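Football match ratings, Dreduner regional league. Read this before you quote anything from it.

The file covers 155 league and cup fixtures with a pre-match rating for each side. Hendrik Stevens wanted to call it a "prediction engine" — I talked him down to "ratings". 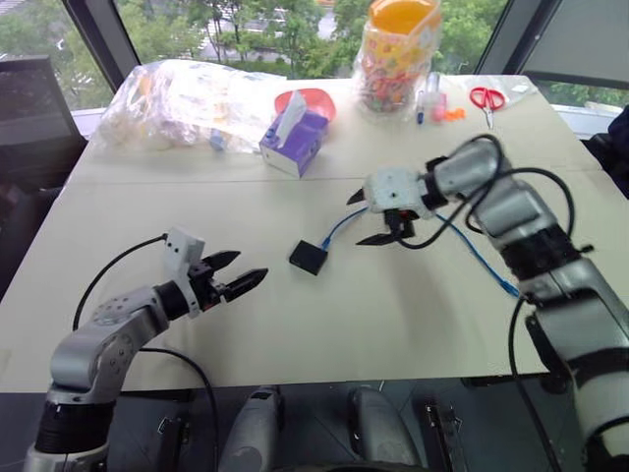
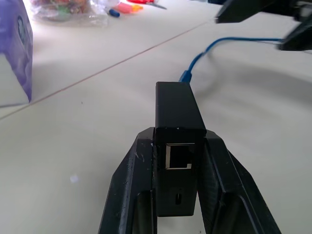 *Top: tabletop with two arms. Bottom: gripper with a small black box.*

## What's in it

- `fixtures.csv`: home side, away side, round, score
- `ratings.csv`: one row per club per round
- `notes.txt`: Kerttu Kettunen's remarks on lineups, left as she typed them

## How the ratings work

Every club starts on 2000. A win moves points from the loser to the winner, and an away win moves more. The home bonus is a guess. I have seen no good argument for the value we use, and Xiomara Holloway's argument for it was that the table "looked right" afterward.

## Things I don't trust

- Danberg's rating before December. They played three cup ties with a reserve side and the file treats those like any other match.
- Attendance. The Bosman ground reports 4000 for nearly every home game. Maybe so.
- Anything marked `form`. It is the last five results with a fancier name.
- Penalty shootouts, which count as draws in the league rows and as wins in the cup rows. Known, not fixed.

The favorite won 113 times. Before you get excited, picking whoever was higher in the standings does nearly as well.

## Use

Fine for arguing about qualifying groups. Please don't bet on it, and don't cite it as proof that Idness were robbed.

Corrections go to Trinity Castellanos, with a match report attached. "I was there" won't get a score changed.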